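Search this site
Enter keyword Go
Talks and notes

Can it fold my washing yet? Speaker notes, evening session, Zornholm

These are the notes I talked from, tidied a bit afterwards. Several people asked for them. Slide cues are left in because I couldn't face taking them out.

SLIDE 1 (title)

Hello, say thanks to Halyna for the invitation and the projector cable. Ask for hands up: who has a dishwasher? Who has a robot vacuum? Keep your hand up if you've ever had to rescue it from under the sofa. (Wait for the laugh. If no laugh, move on quickly.)

So the question I get at every family do, from my uncle, from the neighbours, from the man who cut my hair last week, is when can I buy one that does the laundry? And I usually mumble something and change the subject. Tonight I've got 21 slides and no way out, so I'm going to try and answer it properly.

SLIDE 3

Start with what machines are already brilliant at. Washing clothes! A washing machine is a wonderful robot, we've just stopped calling it one. It takes the horrible part of the job and does it in a drum with a door on. Same for the dishwasher. Somebody worked out how to change the job so a fairly simple machine could do it, and then we all rearranged our kitchens round the result.

What's left over is the fiddly stuff at either end. Getting things out of the basket, sorting them, folding them, putting them away. My kids can do all that by the age of seven (they don't, but they can).

SLIDE 4

Shop floor version of the same thing. I spent two years at Brotar, where we packed boxed goods, and the packing line was lovely to watch. Boxes are great. A box is the same shape when you pick it up as it was when you looked at it. Then a customer wanted soft goods in bags, and Rodrigo Toledo and I lost most of a winter to it. We ended up with a person standing at the end of the line straightening things out, and she was faster than the whole cell. Pause here, take a sip of water.

SLIDE 6

Why cloth is awful. I'd like people to do this one with me. Take your scarf or your jumper, drop it on your lap, and find a corner without using your other hand. Now imagine you've got two stiff fingers and you're doing it from pictures. You can't easily tell which layer you're looking at. You pick up one edge and the rest goes somewhere you didn't plan. A mug doesn't do that.

Then dark cloth, which I complain about in every talk I give. Black on black, folds inside folds, hardly any shading to go on. Stefaniia Yatsenko always says give her a stripy tea towel and she's happy all day.

SLIDE 7 (leave this one up for a while)
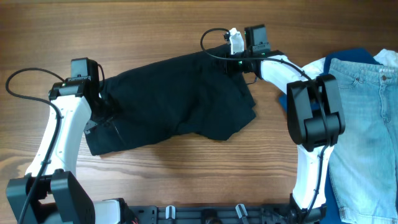 Slide 7: two arms, one dark garment held up between them, and the denim shorts over on the right.

Let people look before talking. Then point at the sag along the lower edge. With two hands on it, the cloth still has opinions about where it wants to be. If you wanted to fold that neatly you'd need both grips in useful places, and one of them has got hold of a gathered bunch. I'd do exactly the same with my own trousers and then give them a shake, and the shake is a really hard thing to teach! It's quick, it's different every time, and most of us couldn't say how we do it.

Mention the little camera on each wrist. A view from close up helps a lot when the arm itself is blocking the view from above.

And point at the other clothes too. Denim on navy, bit of white poking out. Deciding which thing is on top and lifting only that is a whole talk by itself, and Radymyr Skoryk gives it better than me.

SLIDE 10

How they learn it. Short version for this audience: someone steers the arms through the job over and over, and a program learns to copy. For one towel task at Yeoman we recorded 700 goes. I did a fair share of those personally and I still see that towel when I close my eyes. It got decent at that towel. We swapped in a thicker one from my bathroom and it was like starting again, though to be fair it caught up much quicker the second time.

SLIDE 12

Speed. I fold a T-shirt in a few seconds while watching telly. Our Uken demo took 2 minutes on a good run. Does that matter? In a hotel laundry, yes, hugely. At home, if I'm out at work, maybe I don't care. Elibariki Wanyama argued with me over this in January and I've come round to his side, mostly. What I'd care about is coming home to find it stuck on the first sock.

SLIDE 15

So, my answer for the uncle. Single items, known table, someone nearby: getting there, and I'm more hopeful than I was. The whole basket, in your house, with the cat in it: no, and I wouldn't put a deposit down on one. On the shop floor I'd look at towels and sheets first, where you get the same thing all day long.

Leave 15 minutes for questions. Somebody will ask about fitted sheets. I can't fold those either.

Newsletter: get new talk notes by email. Enter your address. Subscribe
Contact | Copyright, all rights reserved | Back to top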